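Reseña: Vastura 3, plantilla de buenas prácticas para celdas simuladas

Vastura es un conjunto de listas de verificación para revisar escenas de manipulación antes de generar datos. Lo publica Presdale y la versión 3 salió en agosto. Lo he aplicado a 16 escenas propias, todas con brazo fijo de sobremesa y pinza de dos dedos.

El documento tiene 32 reglas en cuatro bloques: geometría, contacto, límites del brazo y registro. Cada regla lleva un criterio de aceptación y un campo de evidencia. La redacción es seca y se agradece. El bloque de contacto es el mejor resuelto: obliga a declarar fricción, masa y paso de simulación por objeto, y rechaza los valores por defecto sin justificar.
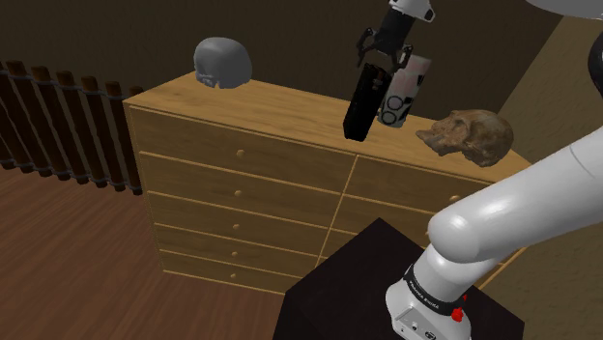

La regla 11, agarre de un solo objeto, es la que más rechazos me ha producido. Exige que entre los dedos haya una única pieza al iniciar el traslado. Un estado como el del bloque negro y la lata blanca, ambos suspendidos bajo la pinza y sobre la cómoda, se marca como no conforme aunque la tarea termine bien. Comparto el criterio, pero falta una excepción para agarres múltiples deliberados. Sohail Chaudhry la propuso en el foro de Presdale y sigue sin respuesta.

El bloque de límites es más flojo. Fija 30 mm de holgura entre eslabones y mobiliario sin distinguir velocidades. En registro, pide guardar 400 pasos previos a cada fallo, cifra razonable para mi uso y excesiva en equipos con poco disco.

El validador, Fevent, lee los archivos de escena sin conversión. Los mensajes de error citan el número de regla, no la línea del archivo. Gert Mabaso mantiene un parche que lo corrige.

A favor: criterios verificables, formato estable.
En contra: holgura única, excepciones incompletas.
Valoración: recomendable para revisión interna. No sustituye la evaluación de riesgos de la celda física.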